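Valtard teaching grip and recording kit: a review after 157 sessions

Reviewed by Maiara Pacheco, 2018-09-17

I should say at the start that I don't believe most of what is written on the boxes of these things. The Valtard kit promises "expert examples by lunchtime". We had it unpacked by lunchtime. The first example we were willing to keep came a good while later, and the person who made it had been using arms like ours for years.

What you get for your money is a two-fingered grip with serrated tips, a small camera that looks along the fingers, a hand controller, a foot pedal and the recording software. You bring your own arm. We fitted ours to the older of our two Adik arms at the Lindthorpe workshop, and the adaptor plate went on without a fight, though one of the supplied screws was too short and we used our own.

Our work is taking apart and refitting desktop computers. We want a learning system that can copy it, and to copy anything it needs a large heap of recordings of a person driving the arm through the job properly. The kit is sold for that purpose and that's how I've judged it.

Build and reach

The grip is all flat black plates and links, held together with silver screws you can get at with an ordinary hex key. I like that. When a link worked loose in March we tightened it on the bench and carried on. I'm less keen on how much room the body takes up once you're inside a case. Between the power supply, the fan and the wiring there isn't a lot of space to be wide in, and the finger links hide a fair part of the camera's view.
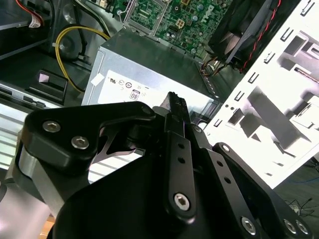 Holding small parts

Better than I expected, I'll admit. The fingers close evenly and the controller lets you ease off by tiny amounts, so a processor can be held by its edges with the metal lid left clear. Lucimara Figueiredo did most of our chip recordings and got the knack quickly. I didn't, and my early attempts are in a folder marked "do not train".

What I wouldn't trust is the force reading. It drifts over a long morning, and the software writes the drifting number into every recording as if it were gospel. If your learner uses force as an input you'll want to zero it before each run. The manual suggests once a day, which is far too seldom.

Recording

You press the pedal to start, press it again to stop, then mark the run as good, bad or unsure. The pedal is solid and I've no complaints about it. The marking screen is poor. "Unsure" runs are quietly put in with the good ones when you export, and the setting to stop this sits three menus down. We found out after an export of 2,824 runs and had to do the whole lot again.

Pictures and arm positions are meant to be stamped with the same clock. On our machine they wandered apart on long runs – not by much, but when you're lowering a chip a small delay teaches the learner to close its fingers late. Keeping runs under 40 seconds mostly cured it. The Fagundes recorder we used before was uglier and slower to set up, and never did this.

Does it gather good examples?

It gathers examples. Whether they are good depends on who is holding the controller, and the kit gives you very little help there. The quality score it puts beside each run seems to reward smoothness and nothing else. Some of our most useful recordings are clumsy ones in which Lucimara misses, backs off and tries again, and the score marks them down every time. We turned it off.

The camera is fine for close work. It copes with bright metal panels better than the old one did, though shiny lids still throw light back at it and you'll spend time moving lamps.
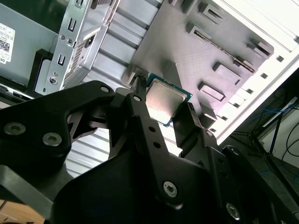
Can one person run a recording session alone?

One person can manage, once the arm is set up and the pedal is within reach, but it's slow. Putting the parts back between runs takes longer than the runs themselves. With a second person doing the resetting we got through far more in a morning, and made fewer mistakes in the marking.

Support

I sent 13 queries and got useful replies to most of them. The one on the clock problem was answered with a link to the page of the manual I had quoted in my message. A later update is supposed to help. I've installed it and can't see a difference.

Would I buy it again?

The grip on its own, probably. The software I'd leave in the box, and I'd ask Valtard why the two can't be bought separately. We're now running the grip with the Fagundes recorder and a bit of Lucimara's code in between, and the second batch of chip recordings is being made that way.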